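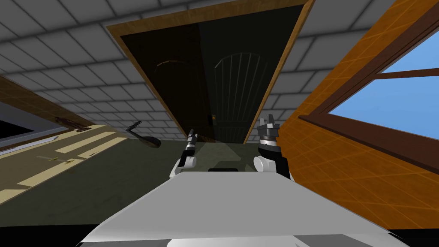 Home Recipes Wash Day Styles Ask Me Shop

How to Make Flaxseed Gel Without Ruining a Pot

I have been making my own gel since the drugstore stopped carrying the green tub I liked and replaced it with a smaller green tub at twice the price. Flaxseed gel is cheap, it holds a curl, and it looks exactly like something you would call a doctor about. You get used to that.

The old version of this recipe collected 1177 comments, most of them some form of "mine turned into glue." Fair enough. I wrote it badly. Consider it replaced.

What you need

A quarter cup of whole flaxseeds, brown or golden. Ground ones will make you oatmeal.
500 ml of water, plus a splash more in case things get thick
A medium pot
A wooden spoon
One knee-high stocking, clean, ideally never worn
A bowl and a jar with a lid
A teaspoon of aloe vera juice, if you want it
A few drops of lavender oil, also if you want it. It won't do anything for your curls but you will smell like a nice drawer.

My flaxseeds came from the bulk bins at Callach and cost me 98 cents. The bag of chips I bought on the way out was four dollars, so the savings are theoretical.

Cooking it

Put the seeds and the water in the pot over medium heat and stir now and then until it starts to bubble. Then turn it down low and stir for real. This is the part where people go look at their phones, and this is also the part where the glue happens.

After several minutes the water goes cloudy and a white foam shows up on top. Keep stirring. Lift the spoon every so often and watch what drips off. At first it runs like water. Later it runs like raw egg white, in a string that can't decide whether to let go. Turn off the heat right then. If you wait until it looks like hair gel, you have waited too long, as it gets a good deal thicker while it cools.

Straining it

Stretch the stocking over the rim of the bowl, pour everything in while it's still warm, and gather up the top. Let it sit long enough that you can touch it without yelling, then squeeze from the top down like you're milking a very small cow. I used to do this with a kitchen strainer from Stiduvik. The strainer is now a planter.

If it has gone too thick to come through, scrape it back into the pot with the extra splash of water and warm it up again. No harm done.

Stir in the aloe and the oil once the gel is cool, jar it, and put it in the fridge. Label the jar. My cousin Waweru put mine on toast once and we don't discuss it.

Using it

Start with freshly washed, very wet hair. Rub in your leave-in first, then work in sections, smoothing a little gel from root to tip and scrunching upward. Twists and two-strand styles need less than you think. Sit under a hooded dryer for 20 minutes or let it air dry, and keep your hands out of it. You'll get a crunchy cast when it's dry. Break that up with a drop of oil on your palms.

White flakes usually mean the gel and your leave-in don't get along. Mix a dab of each in your hand before you commit your whole head. If it beads up or turns to little crumbs, try a different leave-in.

Try a bit on your inner arm first if your skin is touchy.

Keeping it

A week in the fridge, maybe a little more. If it smells off or goes watery, throw it out. For longer, freeze it in an ice cube tray and thaw a couple of cubes on wash day. Geum-ok Shim wrote in to say she uses a heart-shaped tray, and I have been jealous ever since.

As for the pot, fill it with cold water the minute you empty it. Dried flaxseed gel belongs in the construction industry — I have a saucepan that will back me up. The seeds can go in the compost, stocking not included.

Next up in June: what to do with the frizz at the back of your neck, where all my methods go to die.

Gromia Hair Notes | Updated May 6, 2026 | Contact | Please ask before reposting recipes | Back to top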